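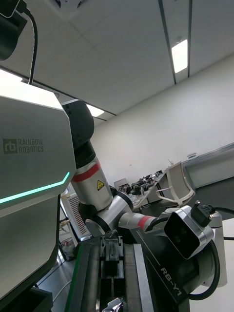 Acceptance checklist, board handling service from Skonari
Robot: RB-Y1
Checked by: Aileen Pascual. Second reader: Min-kyu Cha.
Trial period: March

1. Emergency stop, tested from both sides of the table
OK. Arms stopped each time.

2. Cables on the arms
OK with comment. Please write in the manual how much free length the camera cable must have. Now it says only "enough".

3. Warning labels readable
OK.

4. Grip force limit
Set to 18 N as in the offer. Comment from Rogelio Samonte: the limit is kept after restart, but the screen shows the old value until you open the menu again.

5. Work place and part position

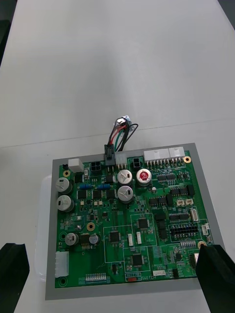
Skonari asks that the part is always placed by the same drawing, and we find this drawing too small to read at the table. It should also give a rule for wires. Our test board has its wire bundle plugged in at the top edge, going up in a loop, and the drawing shows a board with no wires at all. The gray mat is good and we want to keep it. Result: open, new drawing needed.

6. Finger distance to tall components
Not OK yet. The capacitors are the highest parts we care about. We ask for a minimum of 3 mm, written in the contract.

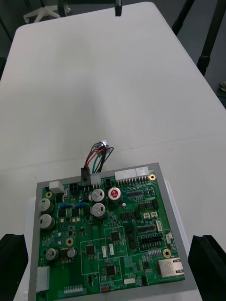 Item 6: test board between the two fingers, red switch near the bottom center.

7. Floor area
OK with comment. Tripod legs must stay outside of the marked zone when arms are moving.

8. Log files
Partly OK. Export to Listex works, but the time of day is one hour wrong.

9. Service visits
Price is for 42 visits. Remedios Salazar will ask if unused visits can move to next year.

Items 5, 6 and 8 to be closed before signature.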